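Notebook, laundry and folding bench
December, started 8:40
Present: R. Machala, P. Hrnčiar. K. Doolan from 10:00.

Carrying on from the last entry. Question still open: whether the white ribbed garments can be folded to the Skenimia shelf width without pressing first. Ľubica says no. Rozália says yes if the rib is laid straight before the first fold. No data from either of them so far, hence today.

Bench wiped down, lint roller over the surface twice. Bench lamp moved to the left end. With the lamp overhead the rib disappears completely on white cloth and you end up lining up the fold by the hem, and the hem on these is not reliable. Side light shows the rib well enough to use it as a guide.

Stock for today is from the Malý lot, cotton rib, white. Rostislav weighed the pile before it came up: 921 g on the kitchen scale, tray tared. Wash was at 60, spin at 400. The low spin was my choice. Last batch went at the machine's default and came out with hard creases across the body that would not smooth by hand. Line dried indoors, not tumbled.

Procedure as used, for whoever repeats it:

Lay garment face down. Pull the shoulders square first, then the hem. Do not pull at the middle, rib stretches sideways and does not come back evenly. Smooth outward from the center with a flat hand, no knuckles. Find one rib line near the side and follow it from top to bottom. If it bends, lift that side and lay it down again. First fold along that line. Second side to match. Then bottom to top in two turns.

Target width is the card template (Melisier shirt card, the gray one, trimmed by Přemysl). The untrimmed ones in the drawer are too wide for the shelf. Somebody please throw them out.
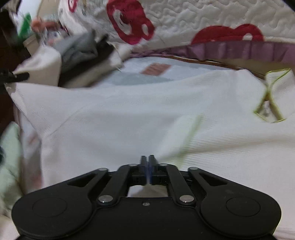

Soft wrinkles are not counted as a fault. We agreed on this at the start and I am writing it down so it does not get argued again in January. A soft wrinkle is one that flattens under the palm and stays flat after the hand is lifted. Anything that keeps a line is a crease and goes in the tally. Seams are seams, leave them out of it.

First run, 9:10. Folding by the hem only, as Ľubica does at home. Widths came out uneven, top edge wandering to one side on most of the pieces. Stack leaned. Refolded all of them.

Second run, 9:50. Folding by the rib line. Slower, but the stack stood on its own and fit the shelf. Rozália timed herself at 52 seconds for a single piece including smoothing. I was well over that and stopped the clock.

Third run, 10:30, with Kane, who had not done this before and was given only the written procedure above. He got stuck at "find one rib line." His point is fair: on the smoother parts of the cloth there is nothing to follow until you stretch it slightly. Suggested wording: "hold the fabric lightly taut with one hand, pick the line with the other." Will change it on the wall sheet.

Kane also folded two with the front facing in. Procedure says face down but does not say how to tell front from back on these. Care label is at the left side seam when worn. Add that.

Problems:

The folded edge springs open on the thicker pieces. Weighting the stack with the cutting board overnight helped last time but left a mark on the top one. Try with a towel between.

Yellowing at the neck on one piece, was there before washing according to Rostislav. Set aside in the blue tub, not part of the count. Needs a soak before it goes anywhere near the others.

Lamp gets in the way of the left elbow. Clamp it to the shelf upright instead.

Pressing: tried on one piece at the end, steam off, medium. It folds sharper but the rib is flattened where the iron sat and the piece now looks different from the rest of the stack. Isa's order asks for them to match. So either all pressed or none, and I vote none.

To do:
Correct the wall sheet (taut fabric, label position). Me.
Trim more cards to size. Přemysl.
Ask Ľubica to run the rib method herself before she decides. Rozália.
Buy clothespins, the wooden ones are splitting and snag the rib.
Repeat the weighted stack with the towel, check in the morning.

Bench cleared 11:45. Stack is on the second shelf under a clean sheet, do not put anything on top of it.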